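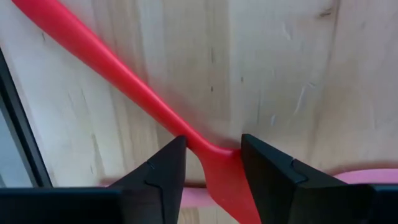
二月去看Clunska油库

Clunska储油基地每年二月有一个对外参观日，报名在网上，今年放出的名额是100个。我报的是星期四上午那一场，九点半在南门集合，先登记证件，再领安全帽和反光背心。手机和打火机统一存在门卫室，罐区里不让拍照，出来以后才还。

从市区过去坐区间车，在Paredes站下，再换基地的接驳车，走的是沿海堤的那条路。接驳车每四十分钟一班，错过了只能等。路上左手边是老码头，停用好些年了，栈桥还在，右手边就是罐区的围墙。

基地由Jovix公司运营，里面存的油分两部分，一部分是公司自己的商业库存，一部分是替国家代管的储备。两部分在账面上分开，在罐里也分开，讲解员反复强调了这一点。罐区一共有23座浮顶罐，其中12座存储备原油，其余的周转用。浮顶就是罐顶直接浮在油面上，随油位升降，减少挥发。站在罐下面看不出里面有多少油，要沿外侧盘梯爬到顶上才看得见。参观的人只允许爬一座，每次上去六个人，风大的时候停。我们那天风不大，都上去了。顶上有一圈走道，往里看是一块很大的圆形钢板，上面有雨水，中间是排水口。

有人问储备油放久了会不会坏。回答是会分层，底部会积水和油泥，所以要定期搅拌、取样，每隔几年还要轮换一次，把旧油卖给炼厂，再买新油补进来。轮换的时机由主管部门定，运营公司只管执行。又有人问是不是油价高的时候卖、油价低的时候买，讲解员说原则上是这样，但合同往往提前几个月就签了，到交货时价格怎么走，谁也说不准。

接下来看计量站和泵房。泵房里有四台主泵，当天开着一台，声音很大，讲解要靠耳机，我的那只断断续续，有一段没听全。大意是说，接到释放储备的指令以后，油并不能马上到市场上去。先要排管线计划，再和下游炼厂核对油品，含硫量不合适的炼厂不收，还要换别家。从下指令到第一批油出库，顺利的话也要两周左右。新闻里公布一个释放数字，市场当天就有反应，实物要慢得多，这一点我以前没有想过。

十一点多到控制室，隔着玻璃看。墙上是管网图，哪段管线在输油，哪段停着，用颜色区分。调度系统叫Aseo，前年换的，老系统还留着作备用。值班员两班倒，交接的时候要把每座罐的液位逐一念一遍，对方复述。这个做法看着老派，讲解员说换了系统以后也没有取消。

最后是会议室里的座谈，半个多小时。附近居民来得不少，问题大多跟油价没有关系，问的是气味、夜间卡车，还有海堤路什么时候修。运营方说卡车夜里十点以后已经改走北线，气味主要在装车的时候，回收装置去年扩了一套。有位老先生不太满意，说北线那边也住着人。修路的事归区里管，他们答不了。

也有人问基地会不会扩建。答复是北侧留了地，能再放几座罐，但国家目前没有增加储备的计划，公司自己也不打算投。现在远期价格比现货低，存油不划算，租罐的客户比前两年少，有三座商业罐是空的。这是当天唯一一处讲到公司经营的地方，讲得也很短。

午饭在职工食堂，参观的人可以凭票吃，有鱼和炖豆子，味道一般，分量足。食堂门口有一块展板，介绍基地历史，早先这里是渔港，建罐区的时候迁走了2,000多人，大部分安置在Paredes站后面那片楼里。展板上有迁建前的老地图，值得看一下，讲解里没有提到。

几点提醒：要穿平底鞋，穿凉鞋的不让进罐区，我们那一场就有一位留在了门卫室。罐顶比地面冷，多带一件外套。停车场很小，开车去的话最好九点以前到。下午场不安排爬罐，想上去的只能报上午场。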